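Household Chores Project: Progress Report
Prepared for Kadir Dönmez, Ramwood
Jun 27, 2020

Hi Kadir,

You asked me to keep these short and to skip the slides, so I'm just going to write it the way I'd tell you over the phone.

The big item since my last report is laundry. We had planned to stay on table clearing until November, but the Mornness people kept asking about towels (they run guest apartments, so of course they did) and I moved it up. I think that was the right call. Plates were teaching us very little by then, and cloth is a whole different animal! A plate has the same shape every time you pick it up. A towel has a new one every time you let go of it.

We're working with small towels in a few colors, on a plain table, both arms together. The basic move is to get hold of two corners, pull the edge tight, fold, and put the thing on a pile. Getting hold of the corners is where most of my time goes. If the software picks the wrong bit of hem the fold comes out crooked, and then every fold on top of that one is crooked too.

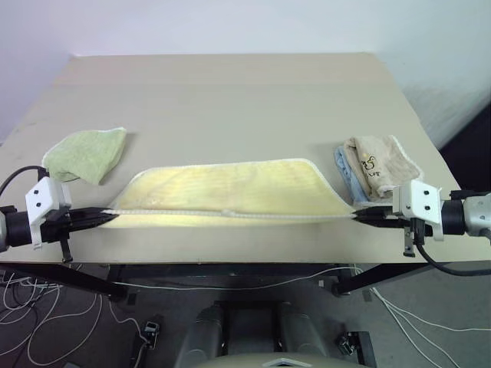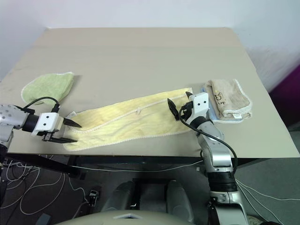
The yellow towel is the one on the go in both, with the green one off to the left.

So can it do the chore yet? I'd say it can do part of the chore. If I lay a towel out fairly flat, I'm happy to walk off and get coffee while it folds. If I drop the same towel in a heap, I'm not going anywhere. Last week I gave it seven heaps and it got four of them into something I'd put in a closet. Two more were folded after a fashion, and the last one I ended up doing myself. It's also slow. A towel takes it some two minutes, and my mother-in-law would have the whole basket finished and be asking about lunch.

Mornness would live with slow, by the way. They told me they'd run it overnight and wouldn't care how long it took, as long as the piles were square in the morning. That changed my thinking quite a bit, and I've stopped chasing speed for now.

On money, we're fine. The Floneron grippers came in a little under what I'd budgeted, and I put the difference toward spare fingertips, which wear down faster on terry cloth than I'd expected. I'd like to move the travel line over to parts as well, if that's all right with you. Let me know and I'll send the revised sheet.

Next up is heaps, heaps and more heaps. After that I want to try shirts, but I'm not promising shirts in this grant period, so please don't put them in anything that goes to your board!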